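Buying and budgeting for a picking arm: questions from site leads

This page is for site leads and stores managers at Ollham who are putting a robotic picking or packing station into next year's plan. It covers what to ask for, what to leave out, and where the costs sit. Radwa Ait Brahim in equipment planning keeps it up to date. If your question is missing, send it to her before the September round closes.

Who can put in a request?

Any site with its own equipment line. If your site shares a line with another one (Plestmont and the returns building, for instance), the two leads send a single request with both names on it.

What do I need before I ask for a quote?

A list of what the arm will handle, with sizes and weights, and a floor sketch showing where the shelves, bins and conveyor stand now. Weigh the items yourself. The stock system holds catalog weights, and for a good share of our lines those leave out the packaging.

Give the heaviest item, the longest item and the softest item their own line. Those three decide the arm and the gripper. The rest of the list mostly decides how many bins you need.

How much detail does the floor sketch need?

Outside dimensions of every shelf, the height of each shelf lip, and the distance from the lip to the front of whatever sits behind it. People forget the lip. At the first Plestmont station the rail along the front of the shelving cost the arm most of its reach into the bins underneath, and the shelf had to be raised after installation.

Can large cartons stay on the same shelving as the bins?

They can, if the arm never has to lift them. Storing big cartons directly over open bins is common on our sites and it saves floor space. 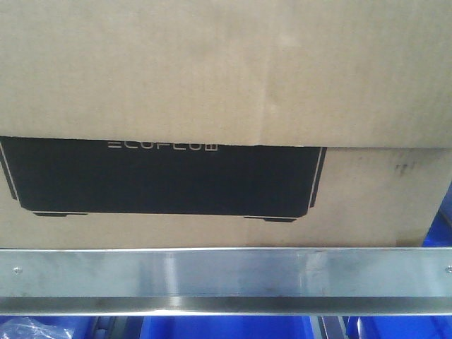 Allow for the carton overhanging or leaning when you work out clearances, and measure with the cartons in place. Flaps matter too. A loose flap takes up space that your sketch says is free, and the arm's planning software will treat it as free unless someone has told it otherwise. Ask the supplier how their system deals with obstacles that were not there at setup, and get the answer in writing.

If cartons have to be moved by the arm, put that in as a separate item. It usually needs a different gripper and often a bigger arm, and the quote will change a lot.

Do we need to replace our bins?

Usually not. Standard molded bins are fine in most cases. Replace any with split rims or warped sides, and settle on as few sizes as you can. Mixed bins are cheap to live with when people do the picking. With an arm, every size has to be set up and tested, and setup hours are charged.

Loose plastic bags in bins are worth a note on your list. Clear film is hard for many cameras to pick out, and suppliers differ in how well they cope with it. If your stock arrives bagged, send bagged samples for the trial. Do not unwrap them to be helpful.

Which gripper should I budget for?

Start with a two-finger gripper. It handles the widest range of our stock and is the easiest to get spare parts for. Suction is better for flat, sealed cartons and poor for anything fibrous, creased or rolled.

Budget for a second set of fingers with any arm. Fingers wear, and a station that is down while it waits for a set is still taking up floor space. Arlo Castellanos in maintenance can tell you which finger sets he already carries.

What does the budget line have to include?

The arm and its controller
The gripper and one spare finger set
Cameras, mounts and lighting
Guarding or scanners, as the risk assessment requires
Power and network work, with the electrician's quote attached
Shelving or conveyor changes
Setup and testing hours
Training for 8 people, or your full shift roster if that is smaller
First-year service

Put a contingency of 15 percent on top of the total. Requests without one are sent back. Requests with more than that are sent back as well, with a note asking which part you are unsure of.

Why are shelving and conveyor changes listed separately?

They come out of the building budget, and Kenza Kettani signs those. She needs to see them apart from the robot so she can match them against other work planned for the same area. If a wall is being moved next spring, you want to hear that now.

We have roller track already. Can we keep it?

Most likely. Gravity roller track works well beside an arm as long as the bins stop in the same place each time. You will probably need end stops and side guides, and both are inexpensive. What costs money is track that is out of level or has rollers missing. Walk the whole length with a full bin and write down every place where it sticks or drifts.

Check the height as well. Track set for people is often too low or too high for an arm on a standard pedestal. Changing the pedestal is cheaper than changing the track, so ask for the pedestal height as an option in the quote.

Should we ask for a camera at the wrist, a fixed camera, or both?

Ask for both to be priced. A fixed camera gives the view of the whole station. A wrist camera shows what is between the fingers, and that helps most with long or soft items that can bend or slip in the grip. The extra cost is modest when it is ordered with the arm. Adding one afterward means new cabling and another round of setup.

Cable routing belongs in the same conversation. Ask how the cables run along the arm and what a replacement costs. Cables are the part Arlo's team changes most often.

How are long or rolled items handled?

Slowly, and they should be on your list by length as well as weight. A roll carried upright between two fingers needs free height above the bins and free space on both sides. Suppliers' figures for speed are nearly always based on small boxes. If rolls, tubes or wrapped bundles make up a real part of your volume, ask for a cycle time measured on those items and plan your staffing around that number.

During the trial, have the arm carry the item past whatever stands next to the track at your site, with the cartons and bins in their normal places. A clear table at the supplier's showroom tells you very little.

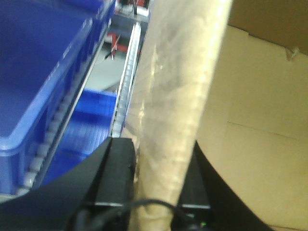

How long does a trial take and who pays?

Allow 10 working days on site. Terkomen and El Sherbiny both offer a trial at a fixed fee, and both take the fee off the price if you buy. The fee comes out of your site's budget either way, so include it in the year the trial takes place, even when the purchase falls in the next one.

How many picks should the trial cover?

At least 300, using your own stock and in the mix you normally ship. Record every failed pick and what the item was. A single success rate for the whole trial is not enough for us to approve a purchase. We need it broken down by item type – a station that does well on cartons and badly on rolls may still be right for you, but the staffing plan has to show who picks the rolls.

Can we lease?

Yes, for arms and controllers. Grippers, fingers and shelving are bought outright. Leasing makes sense if your volume is seasonal or your building lease is short. Britta Ostermann in finance has the comparison sheet and will run it for you. Send her the quote and your expected hours of use per week.

What about used equipment?

We will consider a used arm if the maker still supplies parts and the controller is a version that Arlo's team already supports. We do not buy used safety scanners or used grippers.

How much floor space should I set aside?

Take the supplier's footprint and add the space a person needs to pull a full bin from each side that gets restocked. Then add somewhere to put down the bins that have been pulled. That last part was missed in two requests last year, and both stations ended up with bins standing in the walkway.

Will the station reduce my headcount line?

Do not put a headcount saving in the first year. Someone has to restock, clear failed picks and look after the trial items that did badly. From the second year you can include a saving, using the breakdown from the trial as your evidence.

What running costs should I plan for?

Service contract, finger sets, cables, software license and a small amount for setup when new products come in. The last one is the hardest to estimate. Look at how many new items your site took in over the past year and ask the supplier for a price per item.

Who does the risk assessment?

Fadwa Mahrous, together with your site's safety lead. Book her as soon as you have a floor sketch. She does not need the final quote, but she does need to know the top speed of the arm, the heaviest item, and whether people will reach into the same bins while the arm is running. Her findings can change the guarding line, so get them before you send in your total.

What happens after I submit?

Radwa checks that the request is complete and passes it to finance and building planning. You will get questions from one or both. Answer by email so that everything stays with the request. Approved requests go to purchasing, and delivery dates are agreed with the supplier from there. Please do not give a supplier a start date yourself before purchasing has issued the order.

Can I change the request after approval?

Small changes within the contingency are fine with an email to Radwa. A different arm, a different gripper type or a new location counts as a new request and needs a fresh floor sketch.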